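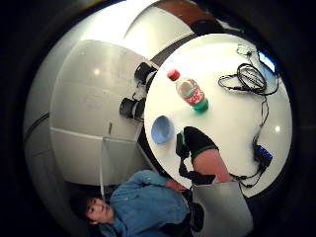
the round table. soda still there, obviously

OK quick one because I have to be out the door soon and I promised myself I'd write something before the end of the week.

The table. The round white one. I've been meaning to deal with it since we moved it in and it has turned into the place where everything lands. Mail, keys, chargers, half a sandwich once (not mine). A round table has no corners so you can't even push the junk into a corner, it just sort of drifts to the middle and stays.

So the rule now is clear it every night before bed. All of it. Elba Espinoza, who I used to share an apartment with, did this every single night and I thought she was nuts. She wasn't. Sorry Elba.

How it's going: medium.

The little light blue bowl gets to stay. I go back and forth on that. It was supposed to be for keys, then it was for nuts, now I mostly just like the color against the white. Small bowls are good though. If something doesn't fit in the bowl it doesn't live on the table, that's the idea anyway.

The soda bottle, red cap, part full. Goes back in the fridge. There is always one. I don't know why we buy the big ones when they always go flat before anybody finishes, but try telling that to anyone in this house.

And then the cable. Ugh. Long black thing, all looped up on itself, takes up more room than the bowl and the bottle put together. I tried the over-under way of coiling, watched 2 videos, got it neat for maybe a day. Then somebody needs it and it comes back as a birds nest. I ordered a pack of Farnulix ties, the soft wrap kind, 100 in the pack which is way too many but the small pack was out of stock. Will report back. If they don't work I'm going to just hang the whole mess on a hook inside the closet door and call it done.

Also wiped the top down finaly. White shows everything. Rings, crumbs, that one blue pen line that I think is there forever now. Tried dish soap, then baking soda paste, the paste did more. Rinse it really well after or you get a chalky film and have to do it all again (ask me how I know). Dry cloth last, otherwise it streaks under the ceiling light.

Next up is the shelf by the door, which is worse. Three boxes on it and I could not tell you what's in two of them. One says Stesell on the side and has been taped shut since the move.

If anyone has a good trick for cords that isn't a basket, leave it in the comments. I have tried baskets. The basket just becomes the new table.

ok gotta run, shoes on, more soon

Posted Aug 9, 2022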